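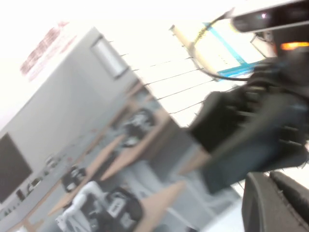 Skalammont, April

Week 6 handout: Budgeting for a robot work cell

These notes go with the planning exercise. Bring your draft equipment list to the next session.

1. The arm is one line of many

Beginners price the arm and stop there. The gripper, the sensor and the cables between them all need their own lines. On the Kurnel worksheet, enter them separately, with a supplier and a delivery time for each.

2. Tables and floor space

Several setups can share one room, each on a wooden table. Measure the room before you order. Leave space to walk behind every table, and mark on the plan where the power comes in.

3. Small items

Tape, cable ties, spare finger pads, cardboard boxes for test objects. Allow up to $200 per setup. Students tend to leave this line blank, and the money then comes out of repairs.

4. Quotes

Get 2 quotes for anything on the main list. For the exercise, use the Sikora and Prulik price sheets. They are laid out differently – Prulik puts the mounting plate under accessories, Sikora includes it with the gripper. Check shipping too.

5. To hand in

– the worksheet, all 19 lines filled in
– a floor plan with tables and cable runs
– half a page on what you would buy in year two

Reading: course pack, page 92.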